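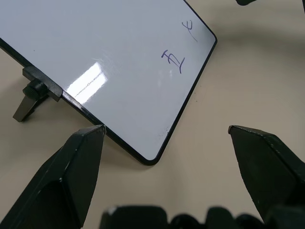
A young visitor to the Corkbridge Museum of Writing asked whether people long ago could rub out their mistakes, or whether they had to start all over again. The question reached the Museum's education office in July, and the staff agreed that it deserved a full answer.

The short answer is yes. People have been rubbing out, scraping off, smoothing over and washing away their writing for thousands of years. The long answer takes in clay, wax, slate, bread and a small amount of chemistry. It is set out on this page for readers aged eight and up. Words that may be new are explained where they first appear.

Wet clay and a smooth thumb

Some of the oldest writing in the world was made in what is now Iraq, more than 5,000 years ago. The people there wrote on tablets of damp clay. A tablet could be small enough to sit in the palm of a hand. The writer, called a scribe, pressed the end of a cut reed into the clay, and each press left a mark shaped like a wedge.

While the clay was soft, a mistake was easy to fix. The scribe smoothed it over and pressed the sign again. Children who were learning to be scribes practiced on clay in this way. When a lesson was over, the clay could be squashed, wetted and shaped into a new tablet.

Once the clay had dried, changes were much harder to make. A tablet baked in an oven, or caught in a house fire, turned as hard as a flowerpot. Many tablets survive today for that reason.

Wax tablets

The Greeks and Romans often used wax for everyday notes. A shallow space was cut into a flat piece of wood, leaving a raised rim, and the space was filled with a thin layer of beeswax. The wax was usually colored dark so that scratches in it would show.

The writing tool was called a stylus. It had a point at one end for scratching letters. The other end was often flat and wide, like a tiny shovel, and it was used to smooth the wax. One tool could write and erase, much as a pencil with an eraser does today.

Two tablets could be tied together with the wax sides facing in. This protected the writing while it was being carried. It is also one of the ideas that led to the book as we know it, with pages that open and close.

The Museum keeps a copy of a wax tablet in the Oltach Room, and visitors may write on it. Please return the stylus to its tray afterward.

Scraping the page

Before paper was common in Europe, books were made of parchment. Parchment is animal skin that has been cleaned, stretched and dried. It is strong and lasts a very long time, and it was expensive.

A writer working on parchment held a pen in one hand and, very often, a small knife in the other. The knife held the springy page flat, sharpened the pen and scraped away mistakes. Scraping took off a thin layer of the skin, along with the ink that had soaked into it.

Sometimes a whole book was scraped or washed so that the pages could be used again. A page that has been reused like this is called a palimpsest (say it "PAL-imp-sest"). The old writing did not always disappear completely. Scientists can now photograph such pages under special kinds of light, and words that were removed hundreds of years ago can sometimes be read again.

Bread for lunch and bread for pencils

Pencils write with graphite, a soft, dark gray mineral. When a pencil moves across paper, tiny flakes of graphite rub off and catch on the rough surface. Most of the flakes sit on top of the paper and do not soak in as ink does. This makes pencil marks fairly easy to lift.

For many years people lifted them with bread. A piece of soft bread was rolled into a lump and rubbed over the mark, and the crumbs carried the graphite away. Artists used this method for drawings in charcoal as well.

In the 1700s it was noticed that the gum from certain trees did the job better. It was so good at rubbing that it came to be called "rubber." Early rubber erasers had problems of their own. They became sticky in warm weather and hard in the cold. Later, a way was found to treat rubber with heat and sulfur so that it kept its stretch in all seasons.

An eraser works because graphite sticks to rubber more easily than it sticks to paper. The small crumbs left on the desk are bits of eraser with graphite rolled up inside them.

Slates in the schoolroom

Slate is a rock that splits into flat sheets. In the 1800s many schoolchildren had a small slate of their own, often with a wooden edge. They wrote on it with a thin slate pencil and cleaned it with a damp cloth. Some children used a sleeve, and teachers did not approve.

Paper cost money each time it was used up. A slate could be used every day for years. Its weakness was that nothing could be kept. Once the sums were checked, they were wiped away to make room for spelling, so we know less about children's daily schoolwork from that time than we would like.

The large board on the classroom wall came into wide use in the same century. It let a whole class look at the same words together. Chalk for these boards is soft and crumbly. As it is dragged over the rough board, it leaves a trail of powder, and a felt block picks the powder up – or spreads it around, if the felt needs cleaning.

The Museum's schoolroom collection has 3,108 items in its catalog, and slates make up 600 of them. A small number still carry scratches pressed too deeply to wash out.

The whiteboard

Whiteboards became common in offices and schools in the later part of the 1900s. The surface may be coated steel, glass or a hard plastic layer. Whatever it is made of, it must be very smooth, with no tiny holes for ink to sink into.

The marker matters just as much as the board. Its ink has three main parts:

Color. Fine grains of pigment give the ink its black, blue, red or green.

A liquid that dries fast. Often this is a kind of alcohol. It carries the color out of the pen and then passes into the air, leaving the color behind.

A slippery ingredient. This is an oily material that keeps the color from gripping the board. The dried ink rests on the surface as a thin film, and a light rub can lift it.

A permanent marker leaves out the slippery part and adds a material that grips, like a weak glue. The two pens can look almost the same, so it is wise to read the label before writing on a board.

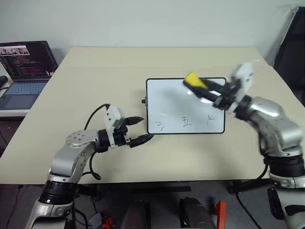 Why old marks leave a shadow

Ink that has been on a board for a day usually comes off with one wipe. Ink that has been there for weeks may leave a gray shadow, known as ghosting. There are several causes. The slippery part of the ink may dry out with time. The board may have been scratched by rough cleaning, giving the color small grooves to hide in. The eraser may also be full of old ink and be putting some of it back.

The Kumham Learning Center, a partner of the Museum, tested this on its own boards. Each board was given 80 wipes with a clean eraser and then 80 more with an eraser that had not been washed all term. The boards cleaned with the dirty eraser came out grayer.

What makes a good wiper

A tool for wiping needs to do two jobs. It must loosen the mark, and it must hold on to what it has loosened.

Cloth does this with threads. The dust and ink are caught in the gaps between them. Felt is a mat of tangled fibers, with even more places for powder to lodge. Foam and sponge are full of little spaces called cells. Where the cells are open to one another, air and water can move through, and a wet sponge can soak up a spill as well as wipe a surface. Where the cells are closed, the foam stays springy but takes in very little water.

Softness is useful too. A soft block bends to fit the surface, so more of it touches the mark at one time. If it is too soft, it folds over and does not rub hard enough. Makers of cleaning tools spend a good deal of time on this balance.

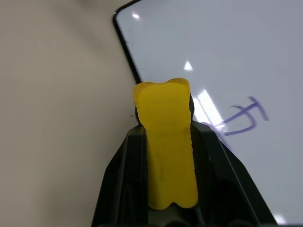 Try it yourself

The Bhatia Family Workshop at the Museum uses the following activity. It can be done at home with a grown-up nearby.

You will need one sheet of paper, a soft pencil, a slice of soft white bread without the crust, a pencil eraser and a dry cloth.

1. Draw three dark squares in pencil, with space between them. Try to press equally hard each time.

2. Roll a bit of the bread into a ball. Rub the first square with it until the ball turns gray.

3. Rub the second square with the eraser.

4. Rub the third square with the cloth.

5. Hold the paper up to a window and compare the squares. Look closely for dents left by the pencil point.

Do not eat the bread after it has been used.

Questions sent in by readers

Can ink be erased from paper?
Some of it can. Ordinary ink soaks in between the fibers of the paper and has to be scraped off or hidden with correction fluid. Certain modern pens use ink that turns clear when it is warmed. The rubbing of the cap makes the heat.

Does writing on a screen count?
Yes. When a word is deleted from a screen, nothing has to be rubbed away. A copy of the word may remain in the computer's memory for some time, a little like the faint writing on a palimpsest.

Is it better to erase a mistake or cross it out?
Both are useful. A clean page is easier to read. A page with crossings-out shows how the writer's thinking changed, and museums are always glad to have one.

Visiting the Museum

School groups may book the wax tablet session for mornings only, starting at 10:00. The schoolroom gallery holds up to 100 visitors at a time. Worksheets for this page are available at the front desk in large print.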